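# Automation at the Skutlow Laundry: Observations After One Year

12 April 2023
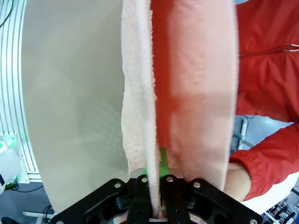 I have managed the finishing department at the Kuipers linen service in Skutlow for 9 years, and in that time I have been asked to write many reports on throughput and very few on the people who produce it. The company's annual review of the automation program was filed in March. It is a sound document. It runs to several tables and gives one paragraph to staffing, and I would like to set down in my own space what that paragraph left out. The views that follow are my own.

For readers who do not know the trade, finishing is the part of a laundry that comes after the dryers. Sheets go through the ironer. Towels, robes and small pieces are sorted, straightened, folded and stacked. The ironer has been mechanical for longer than any of us have worked here. Towels are another matter. A towel comes out of the dryer as a lump, and before any machine can fold it, someone has to find an edge and present it. On our floor that task is called feeding, and until last year it was done entirely by hand, at standing tables, for a full shift.

The present arrangement divides the work. A robotic gripper takes hold of the towel, and an operator stands beside it to guide the free edge when that is required. Terry cloth is difficult for the equipment. It stretches, it clings to itself, and a folded edge can look much like a hemmed one. The operator's hand remains part of the process, and I expect it will remain so for some time.

Our sister plant in Drirnville took a different course and installed its line over a single weekend. We introduced one station, then waited. The waiting was not popular with head office, but it allowed the staff to form an opinion before the matter was settled, and several of those opinions changed the layout. The tables were raised. The bins were moved to the left side. A stop control that had been placed behind the operator was brought forward to within reach of either hand.

## What changed in the work

The most obvious change is physical. Feeding by hand means the same reach and lift all day, and shoulder complaints were the most common reason for a visit to the first aid room. On the record day before the change, the department put through 2,932 towels. I remember that day well, and I do not recall it with pride. People went home in pain.

The second change is in attention. Hand feeding was dull, but it left the mind free. Staff talked across the tables. Two of the women on the early shift taught each other a good deal of Portuguese and Polish that way. Working beside a machine requires the operator to watch it, and the stations stand farther apart than the old tables did. Conversation has largely moved to the break room. When I asked the staff what they missed, this was the first answer almost every time, and it does not appear in any table.

The third change is in grading of posts. Under the old scheme, feeding was the lowest grade in the department. The station operators now clear faults, log rejected pieces and decide when a batch should go back for drying. We put forward a case for regrading, which the company accepted in part. The increase applies after 200 hours at a station. I would have preferred it to apply from the first day of independent work, and I have said so through the proper channels.

## What did not change

No permanent position in finishing was removed during the year. I state this plainly, as the question is asked more often than any other. Three vacancies were left unfilled, however, and I do not think it accurate to leave those out. A post that closes when a person retires is still a post that the next applicant cannot have.

Peak season also remains much as it was. In the week of the Posten hotel contract renewal, one station fell behind and we returned to the hand tables for two shifts. The final count for the contract's first delivery was 1,752 pieces, a good part of them fed by hand. For this reason I have asked that the tables be kept, and that every new operator be trained on them before moving to a station. An operator who has fed towels by hand knows when a fold is about to go wrong. Those trained only at the station have been slower to learn this.

## Points for other departments

I am sometimes asked by managers elsewhere how to prepare their staff. My advice is modest:

- Tell people about the equipment before it is ordered – not when the crates are already at the loading dock.
- Settle the question of pay grades in writing, with dates.
- Place the stations so that two operators can speak to each other without raising their voices.

We did not manage the last of these. A revised floor plan has been submitted, with the stations turned to face one another and the sorting bins shared between them. It is awaiting approval of the electrical work.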